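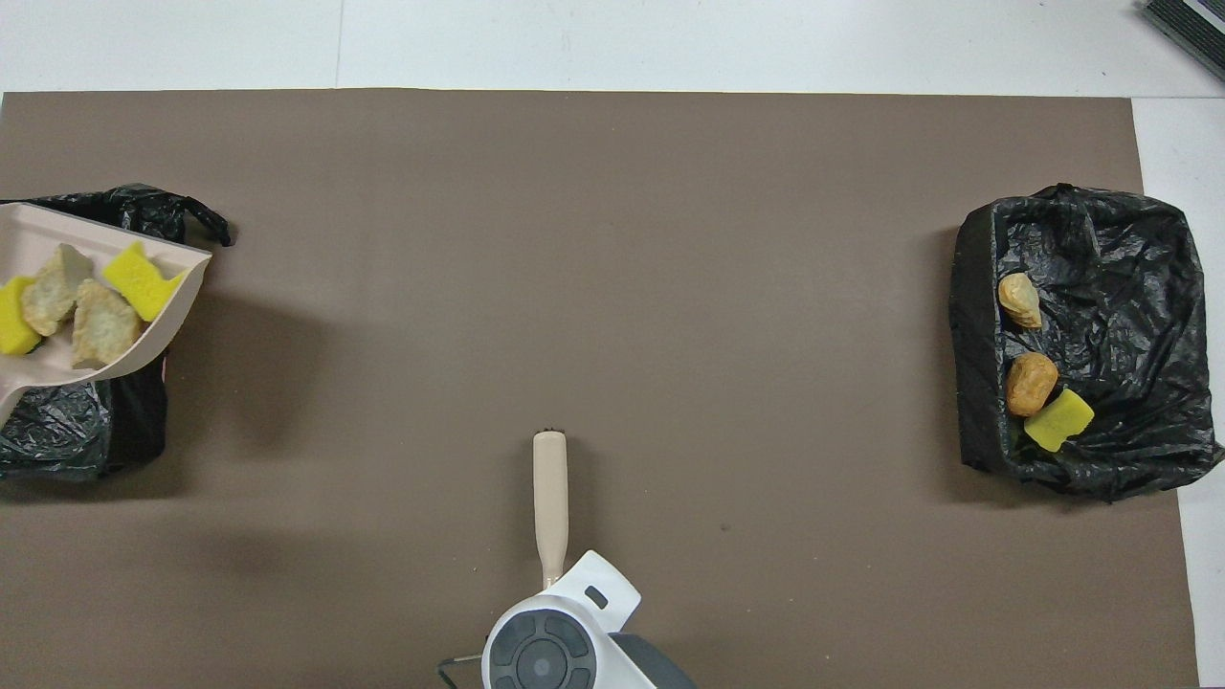 Subject: Re: Draft good-practice notes for tabletop cleanup tasks, section 3
From: Rhonda Hiebert
To: the tabletop-practice list

Hello Nayara, hello all,

Thank you so much for sending this round, and forgive me for taking my time with it. I printed the whole draft in July, carried it to Corby and back, and filled the margins with pencil, so most of what follows is me trying to read my own handwriting.

Nayara Vieira wrote:
> Section 3 as it stands says that each cleanup task must have
> "a clean surface at the end." Gervásio and I feel this is too
> loose. Two sites can run the same task and score it in
> different ways. At Lins we count a sponge left in the dustpan
> as a failure. Danadby, if I read their sheet right, counts it
> as a pass so long as the mat is clear. Could people say how
> they score it, and what they would like the rule to be?
>
> Also, do we want to say anything about crumbs?

Yes to both, please! We have been on the wrong side of this one ourselves. For a good while our own sheet at Corby said "mat clear" and not a word more, and I was quite proud of how short it was. Then Daiane Miranda went back over 16 of our runs with the sheet in one hand and found 3 where the mat was clear at the stop signal and the food was still riding on the dustpan. By the sheet those were passes. I don't think any of us would call a table cleaned if somebody was standing there holding a full dustpan over it.

So my vote is with Lins, and I would go a little further. I'd like the end state written per item, with a named place for every sponge and every piece of food. Our dustpan and brush setup has a bag on each side of a brown mat, both black, and we used to let the operator decide on the day which one was the target. Please let's not put that in the standard as a choice. If there are two bags, the task sheet should say which item goes to which, and if either bag is fine it should say "either bag" in those words. Welington Meireles asked for this back in the first draft and I argued with him, and he was right, and now it's in writing where he can find it.

A dustpan resting on top of a bag is the case I would most like to see spelled out. Seen from above, a sponge on the dustpan and a sponge in the bag can look very much alike, particularly when the pan is lying across the opening. My suggested wording:

"An item is disposed of when it is inside the target container and no longer supported by any tool. An item on a dustpan, tray or scoop is in transit, wherever the tool is resting."

I am not in love with "in transit" — if somebody has a plainer phrase I will gladly take it.

On crumbs, I would be gentle. Some of the food props have a rough surface and I can imagine them shedding a speck or two on the mat, and I'd hate for a good run to be thrown out over one dark dot that may have been there since breakfast. We inspect the mat before each run and write down any marks, and then only new ones are looked at. It adds 15 seconds or so of grumbling. Whether new ones should fail the run or just be noted, I could go either way, and I'd like to hear from Gervásio, who has thought about residue far more than I have.

Two smaller things while I have you. The draft talks about "the tool" all through section 3, but with a brush in the gripper and a dustpan elsewhere there are two of them, and I got lost in the fourth paragraph trying to work out which one had to be put down. Could we say "held tool" and "resting tool"? And glossy bag plastic deserves a line in the setup notes. Folds catch the light, and the reviewers at Plodix told me they have taken a highlight for an object more than once. A matte liner would be kinder, though I know everyone has already bought their bags (we bought a box of 1,000, so I'm not throwing stones).

I can fold the wording above into the shared draft if that would help, or leave it to you, Nayara, if you'd rather keep one pair of hands on it. Just say which.

Warmly,
Rhonda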